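Tometa Pens

A data card for a small picture collection about retractable pens: clicking them, picking them up, putting them back where they belong.

If you love stationery even half as much as I do, welcome!

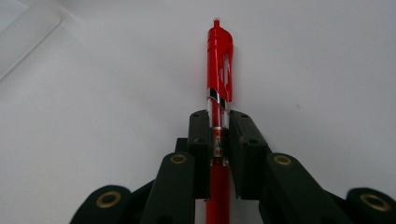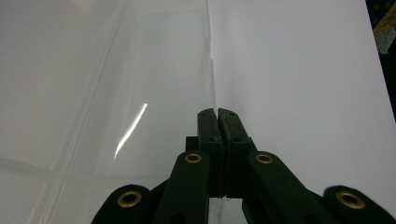 Vakulenko

## What's in the set

Tometa Pens has 454 short clips of everyday pen handling on a desk. Of those, 131 involve red pens, and yes, that is a lot of red. I grade papers for part of the year and the red ones pile up in every drawer I own. The rest are blue, black and one green that I couldn't bear to leave out.

The pen in the first picture is a good one to start with, because so much of what makes a gel pen a gel pen is easy to find on it. There's the push button on top, the big red clip with a slot through it, a shiny chrome band, and then my favorite part, the clear section where the refill shows through. I have a real soft spot for clear barrels. You get to see the ink!

There is printing on the barrel too, but it's tiny, and apart from a letter "M" I wouldn't count on reading any of it from that picture. If you're after text on pens, use the `labels` folder, where each pen was laid flat and turned slowly so the print comes around.

## How it's organized

- `pickup`: a pen is taken from the desk, a cup or a tray
- `upright`: a pen is held or placed vertically
- `return`: a pen goes back to a cup or a tray
- `labels`: slow turns, with the print toward the camera
- `between`: moments with no pen held, like the second picture

Please don't skip `between`! I nearly threw those clips out in the first version, and then Grudetti (the sorting project that grew out of this one) ended up using them more than anything else. Knowing when there is no pen is half of sorting pens.

Each clip has one line in `pens.csv` with these columns:

- `clip_id`
- `pen_color`: the color of the outside, so a clear pen with red ink and red parts is `red`
- `clip_style`: `slotted`, `solid` or `none`
- `barrel`: `clear`, `solid` or `mixed`
- `notes`: whatever I felt like writing down, sometimes too much

Use `mixed` for pens with a clear section and a solid one. The pen in the first picture goes here, with its see-through part higher up and plain bright red lower down.

## The pens themselves

Most came out of my own drawers. I added a few multipacks in July, when the school supply shelves are full and a person like me should not be allowed near them. All of them are retractable. I left out capped pens because a loose cap is really a second object, and it deserves its own set. (I'm working on it. I have a shoebox.)

Every pen wrote properly on scrap paper before it went in. Dried-out refills were swapped and the barrels wiped with a damp cloth, mostly to get rid of fingerprints, which show up like crazy on clear plastic.

## Known problems

- Shiny parts reflect. Chrome bands pick up streaks of light and dark, and a few of them look like printed stripes at small sizes.
- 30 rows have an empty `clip_style`. I wasn't sure and didn't want to guess.
- Red and dark pink were hard to tell apart on my monitor. When in doubt, check `notes`.
- 2 clips in `return` have the pen going in upside down. I kept them, they're tagged `flipped`.

## Using it

Use it for anything you like, school projects very much included. Keep this card with the files if you pass them on. If you fix a color or fill in one of those blank clip styles, send me the row and I'll fold it into the next release. I read every message, usually with a pen in my hand.

Last updated September 2, 2024

## Related sets

- Tometa Pencils
- Brarari Desk Trays and Cups
- Grudetti: Sorting by Color
- Tometa Capped Pens (in progress)

## Comments

**inkwell_deb**
The slotted vs. solid column made me so happy. I've been calling them "window clips" for years. Any chance of adding clip length?

**Vakulenko**
"Window clips" is much better, I may steal it. Length is possible for the pens I still have, so probably most of them.

**marginalia7**
Is the chrome band its own column anywhere? I only found it in the notes for a handful of pens.

**Vakulenko**
Just the notes for now. I'll add a `band` column next time!

**tray_and_cup**
Used the return folder with the Brarari trays and they go together nicely. Looking forward to the capped ones.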